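»Die meisten Leute rufen zu spät an«

Embla Rønning leitet seit sechs Jahren die Einsatzzentrale der Polizei in Pesitz. Im Februar war dort ein Wohnviertel über Nacht gesperrt, nachdem in einem Lagerhaus an der Bahnlinie eingebrochen worden war und die Täter auf der Flucht einen Streifenwagen gerammt hatten. Wir haben mit ihr über diese Nacht gesprochen und darüber, was in der Zentrale passiert, wenn draußen Straßen dichtgemacht werden.

Der erste Anruf kam kurz nach 22 Uhr. Eine Anwohnerin meldete Licht in der Halle der Firma Casex und einen Transporter ohne Kennzeichen. »Das war eine sehr gute Meldung«, sagt Rønning. »Sie hat gesagt, wo sie steht, was sie sieht und dass sie im Haus bleibt. Mehr brauche ich im ersten Moment gar nicht.« Zwei Streifen fuhren hin. Als die erste eintraf, setzte der Transporter zurück, traf den Wagen an der Beifahrertür und fuhr Richtung Güterbahnhof davon. Der Polizist Danang Lumbantobing wurde an der Schulter verletzt, er ist inzwischen wieder im Dienst.

Den Transporter fand man 500 Meter weiter, leer, mit offenen Türen. Von da an ging es um die Frage, wie viel man absperrt. Rønning entschied sich für das ganze Viertel zwischen Bahnlinie und Kanal. 60 Beamte waren am Ende im Einsatz, ein Teil davon aus den Nachbarorten.

»Dafür habe ich mir einiges anhören müssen«, sagt sie. Wer von der Spätschicht kam, durfte zunächst nicht nach Hause. Ein Bäcker kam nicht in seine Backstube. »Ich verstehe den Ärger. Ich würde es trotzdem wieder so machen. Wir wussten nicht, ob die Männer bewaffnet sind, und solange ich das nicht weiß, lasse ich keinen durch die Hinterhöfe laufen.«

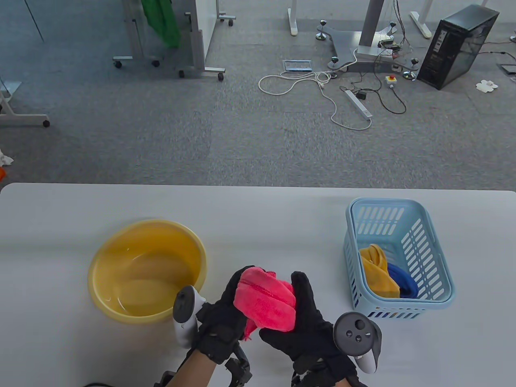
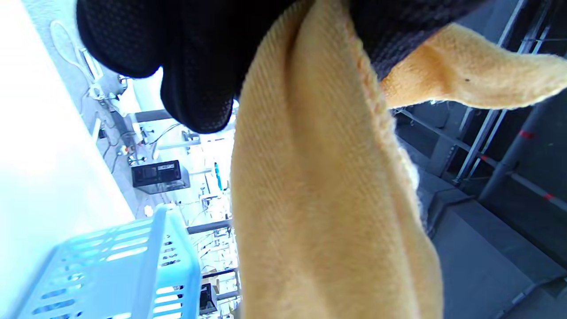
In der Zentrale saßen in dieser Nacht vier Leute. Normalerweise gehen dort zwischen 22 Uhr und Mitternacht 30 Anrufe ein, diesmal waren es deutlich mehr. Viele wollten nur wissen, was los ist. Rønning bittet darum, in solchen Fällen nicht den Notruf zu wählen. »Die Leitung ist dann belegt, und der Nächste hat vielleicht wirklich jemanden im Garten stehen.« Auf der anderen Seite gebe es die, die sich gar nicht melden. Ein Mann hatte schon am Nachmittag gesehen, wie jemand am Zaun der Halle hantierte, und erzählte es erst am nächsten Tag. »Die meisten Leute rufen zu spät an. Sie wollen nicht stören.«

Zwei Verdächtige wurden gegen vier Uhr früh in einem Gartenhaus am Kanal festgenommen. Sie leisteten keinen Widerstand. Nach einem dritten wird noch gesucht, zu den Ermittlungen sagt Rønning nichts.

Aufgehoben wurde die Sperre erst um sechs. Warum so spät? »Weil wir jeden Hof abgegangen sind — und das dauert.« Kritik hat sie selbst an der Information der Anwohner. Die erste Durchsage kam nach mehr als einer Stunde, im Internet stand bis Mitternacht nichts. Künftig soll immer eine Person in der Zentrale nur dafür zuständig sein. Ob es die zusätzliche Stelle gibt, ist offen.

Mit der Anwohnerin vom ersten Anruf hat Rønning inzwischen telefoniert. »Sie wollte wissen, ob sie etwas falsch gemacht hat. Ich habe ihr gesagt, dass sie beim nächsten Mal genau so wieder anrufen soll.«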